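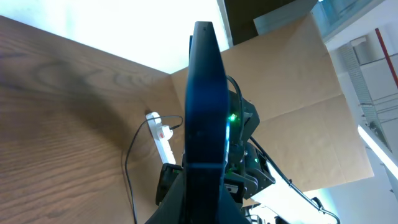
**Bench notes / power and cabling**

Thu 20 March, Clorstead, wooden table. Entry by C. Ruddock, additions from Dorin marked DO.

Purpose of the session was to settle where the power strip lives on the wooden table and how the black charging cable is laid out before use. Both have been moved by whoever was last at the table, and Valdir's January notes can't be compared with Relu's because the start layouts differ. Room at 21 °C on the wall thermometer.

Items:

- power strip, white, red print on the face
- plug, white, with black charging cable (100 cm, thin, the one from the Dobre order)
- sheet of light-brown cardboard, creased
- card, dark blue border, light-blue circle
- masking tape, soft pencil, steel rule

**Strip position**

Tried the strip at an angle to the table edge first. It takes the plug without trouble, but the cable leaves the plug at a slant and wants to go over the side of the table. It also makes the position awkward to write down: one corner and an angle, and nobody here reads an angle off a table the same way twice. Turned it to run straight away from the front edge and the position reduces to two rule measurements.

Supply cord is to leave from the near end and go straight down the right-hand side. If it is allowed to curl it pushes the strip round by a few millimetres each time somebody brushes past. One turn of masking tape on the cord, none on the strip itself. Catinca wants the strip free to lift for cleaning and I agree with her.

The table grain is strong and has knots in it. Pencil marks get lost in the dark lines. Use tape corners and put the pencil on the tape.
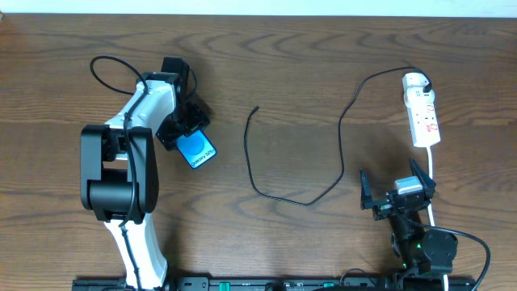

*Strip at upper right, plug in the top end, charging cable in one loose loop. Card reads "Galaxy S25+".*

**Charging cable**

The cable has a set in it from being stored wound tight. Straight from the drawer it springs back to a small coil and no layout will hold. Hung it over the door hook for 30 minutes with a bulldog clip on the free end. Better, though the last part near the connector still turns up.

Layout as agreed:

1. Plug into the top socket.
2. Run the cable across from the plug and let it drop towards the front of the table.
3. One large loop, open, brought back up so that the free end finishes near the top centre.
4. No crossing. If it crosses itself, lift and lay again. Do not drag it - dragging twists the cable and the loop rolls over.

Laid it by this method 3 times in a row. The loop differs in width each time, which is acceptable. The free end matters more and should be corrected by hand at the end.

DO: I would fix the free end with a dot of putty. CR: no, it marks the wood and leaves the connector sticky. Leave it loose.

Winding for storage: flat figure of eight, paper band, no elastic. The old Uliro cable failed at the plug end and I put that down to elastic bands.

**Card**

Kept with the cable set so that the phone model is on record alongside it. It goes back in the envelope marked with the same name, not in the general box of cards. Handle by the border. The face picks up fingerprints and they show in the light-blue area. Wipe with a dry cloth only.

**Cardboard**

The sheet has a diagonal crease as well as the vertical one, so it no longer stands flat without help. Usable for now. Tikthorpe have offered two fresh sheets with the next delivery; when they come, store them upright behind the cupboard and do not fold them to get them through the door. Current sheet to be kept for cutting mats.
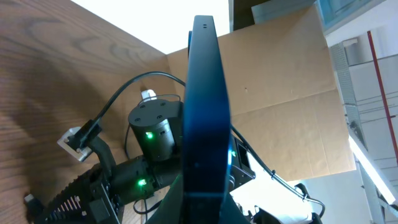
*White clip with square opening, left; thin black cable in a wide loop over the wood.*

**Fixed cables**

Separate from the charging cable and not to be confused with it, which has happened. They are also thin and black. Relu unplugged the wrong one in January and lost a morning. Rule from now on: anything held in a clip or a tie stays where it is, and only the loose cable with the white plug is for handling.

Considered coloured sleeving on the charging cable. Dorin has some in yellow. It stiffens the first few centimetres and the cable would then lie differently from every previous entry, so not done. A paper flag at the plug is enough.

**Open**

- Second charging cable of the same length, from the same order if possible (Valdir)
- Tape corners to be renewed when the edges lift
- Write the two strip measurements on the inside of the cupboard door (me, tomorrow)
- Ask Catinca which cleaner is used on the table, as the tape is not holding well near the front edge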